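Teaching by Demonstration (Robotics)

From the Pirnance Handbook of Everyday Automation

Teaching by demonstration is the name for a family of methods where a person shows a robot how to do a job and the robot's software learns from the showing. You'll also see it called learning from demonstration, imitation learning or (in older books) programming by example. I've been editing the automation pages here for a good while and I still get asked which of those is the right term. They overlap so much that I've stopped correcting people.

Background

The oldest version is also the simplest. A worker grabbed the arm of a paint-spraying robot, walked it through the strokes, and the machine recorded where its joints went. Press play and it did the same strokes again, whether or not the part had moved. That's usually called lead-through teaching, and plenty of shops still use it for welding and spraying. My first summer job was at a place called Masson, where the spray arm had been taught by a left-handed painter, and the strokes all came in from the side the rest of us found strange!

What changed later was the software. Instead of replaying one recording, a program can be trained on lots of recordings of the same job, each a little different, and come out with something that can handle a part that isn't quite where it was before.

Main methods

Kinesthetic teaching. You hold the robot's own arm and push it through the task. The robot feels the same forces it will feel later, more or less, and there's no guessing about whether it can reach. It's tiring, though, and your hands and body keep getting in front of the cameras. Two-armed jobs are a real pain this way, as anyone who has tried to fold a towel with somebody else's elbows can tell you.

Remote control, or teleoperation. The person sits or stands apart from the robot and drives it with a joystick, a headset and hand controllers, or a smaller copy of the arm. The copy-arm setup (leader and follower) is the one I like best, and most beginners get the hang of it quickly. The weak spot is touch. Unless the rig pushes back on your hand, you're judging grip by eye, and a bag of chips is not forgiving.

Hand-held grippers. This one drops the robot during recording altogether. The person carries a gripper with a camera on it, picks things up and puts them down, and the video plus the motion of the gripper becomes the training data. A robot with a matching gripper can then be trained on it. You can do this in a kitchen, a bedroom, a hallway, anywhere a person can stand, and that has made it popular for household tasks.

Watching people. Here the machine learns from ordinary video of human hands. There's a huge amount of such video, but a hand has five fingers and most grippers have two, so something always has to be translated.

What gets recorded

It depends on the rig. Most keep camera video, the position of the gripper over time, and how wide the fingers are open. Some add force or touch readings. One attempt at a task, from start to finish, is normally called an episode or a demonstration – I use both words and so do most papers.

Inès Caron's course notes from Baston, which I lean on a lot for this page, describe a sorting exercise with 186 episodes in the first batch and 2,000 by the end of February. Her students spent more time throwing out bad takes than making new ones. Half-finished grasps, a thumb over the lens, somebody wandering off to answer the door.

Packaged goods as practice objects

Snacks turn up constantly in this work, and I think it's a great choice. They're cheap, they're light, and the wrappers crinkle and shine in ways that give vision software a proper workout.

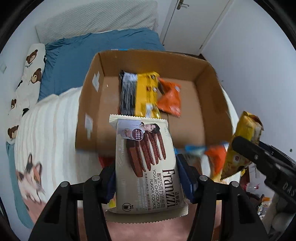 Photo: Mechthild Brunner / Drivgate. Hand-held gripper with a wrapped packet of Franzzi cookies, open cardboard box behind.

A flat packet can be held by its two side edges, as in Brunner's photo, where blue pads line the inner faces of the fingers. Soft pads in general help spread the load, so the grip can be firmer without crushing what's inside. Picking from a box is harder than picking from a tabletop, because the walls limit the angles you can come in from and packets tend to overlap.

Known problems

Robots copy bad habits. If the person always pauses before closing the fingers, the trained robot will often pause too. Small errors also pile up: the arm drifts somewhere no demonstration ever went, and from there it has nothing to imitate. The usual fix is to record recoveries on purpose, starting from an awkward position and getting back on track.

How many demonstrations are enough is the question I hear most, and I can't give you a number. I've seen write-ups get by on 600 for a single task and others still struggling past 1,000. Variety seems to matter more than the total – new rooms, new lighting, new objects, different people doing the showing.

See also: Teleoperation; Lead-through teaching; Grippers, parallel; Training data, household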